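Folding Long-Sleeved Shirts for Shelf Storage

Kerslake House Residents' Handbook – Laundry and Clothing

Each bedroom at Kerslake House is fitted with open shelving and a short hanging rail. Space on the rail is limited, and residents are asked to reserve it for coats and formal wear. Shirts should be folded and stored on the shelves. The method set out in this section is the one demonstrated at the April orientation session, and it suits most adult long-sleeved shirts.

Before you begin

Make sure the shirt is completely dry. Damp fabric stored on a closed stack will develop an odour and may mark the garments beneath it. Empty the chest pocket and check the cuffs for turned-in fabric.

A made bed is the most convenient surface. Pull the bedspread smooth first, as ridges underneath will transfer to lighter fabrics. Residents in the Basia wing may also use the long table in the laundry, provided it is cleared by 9 pm.

Fasten the front before folding. On a shirt with a zipper, draw the pull up to just below the collar. Snap buttons should be pressed closed one at a time with the thumb – pulling at the fabric to line them up can tear the placket.

Lay the shirt out with the front facing up, spread each sleeve away from the body and smooth the fabric from the centre outward. Check for stains and loose buttons at this stage.
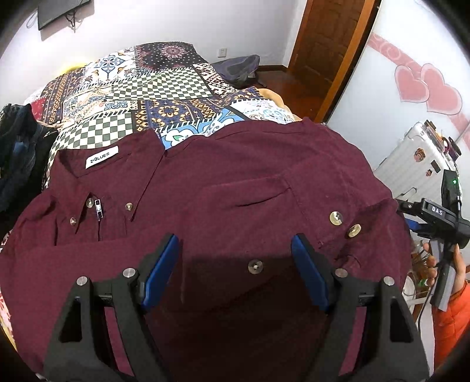

Maroon long-sleeved shirt laid out on a bed, front facing up.

Folding

Step 1. Turn the shirt over so that the front faces down. Straighten the collar and smooth the back.

Step 2. Fold one side in toward the centre of the back, taking the sleeve with it. Fold the sleeve down so that it lies parallel to the side edge. Repeat on the other side. Cuffs with metal buttons should lie flat and should not overlap.

Step 3. Bring the hem up by one third, then fold again to meet the base of the collar. Turn the shirt face up.

The finished shirt should be no wider than the shelf divider. Heavier fabrics may need a single fold at Step 3.

Stacking

Place heavier shirts at the bottom and limit each stack to eight garments. Shirts with metal fittings should be stacked with the collars at alternating ends, so that the hardware does not press into one spot.

Spare shelf dividers are available from the Gitar Street office during business hours. Please quote item 43 on the request form.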